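Print this thread | E-mail to a friend

Kathleen Sheehan
18th February

Right, lots of you have been asking about the bogus police officer calls in Covetley, so I've spent the morning on the phone and I'll put everything I've got in one thread. Get yourself a cup of tea, I do go on a bit.

A man of 34 has been charged with fraud. He was arrested on Egan Street on the Irnance side of town, and he'll be up before the magistrates next month. I won't be naming him until he's been in court, so please don't name him in the replies either (I will delete, sorry!).

The calls go back to September. Someone rings your landline, says he's a detective, gives you a collar number and everything, and tells you your bank card has been copied. He's very polite by all accounts - two people told me he asked after their health.

Then he says to ring your bank to check, and this is the nasty bit. He stays on the line when you put the phone down, so when you dial again you're still talking to him or one of his friends. One lady heard a dialling tone and everything, she was completely sure she'd got through.

After that comes the request. Take out £2,000, put it in an envelope, and a courier will be round to collect it as evidence. You're told not to say a word to the cashier or to your family.

Police have logged 40 reports in and around the town. Most people put the phone down, I'm very glad to say, but some did hand money over and they are not daft people, so let's be kind please.

A big well done to Fiachra Ní Chonaill on the counter at Trumomitz Jewellers, who had a customer in wanting to buy gold coins in a great hurry and looking quite unwell about it. She sat him down in the back, made him a drink and rang the real police on her own mobile. He hasn't lost a penny.

I spoke to Fiachra last night and she was rather embarrassed by all the fuss. "I'd just want someone to do it for my dad," she said. The customer has been back in with a tin of shortbread, and she says it's already gone.

Someone asked whether the money will be returned. Some cash was recovered with the arrest but I've not been given a figure, and it may have to stay as evidence until the case is over. Anyone who has paid out should speak to their bank now and not wait for the court - it can take a good long while.

The library has 100 large print leaflets at the front desk, free to take. Do pick one up for a neighbour who isn't online, and stick it by their phone if they'll let you. 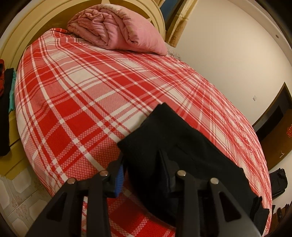
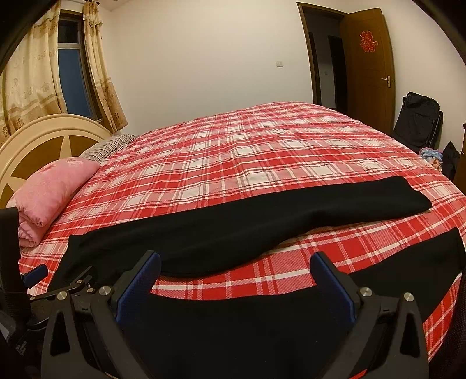 One more that keeps coming up: how do I check whether a caller is really from the police?

Ask for their name, force and collar number, then hang up and ring 101 from a different phone. If you've only the one, ring a friend you know first to make sure the line is clear. The police will never ask you to hand over cash, a card or your PIN.

More from Kathleen Sheehan
- Covetley station car park: three number plates stolen
- Irnance Road reopens after lorry crash
- Shed break-ins: what was taken and where to report it
- Missing walker found safe near Irnance

Contact | © Kathleen Sheehan | Back to top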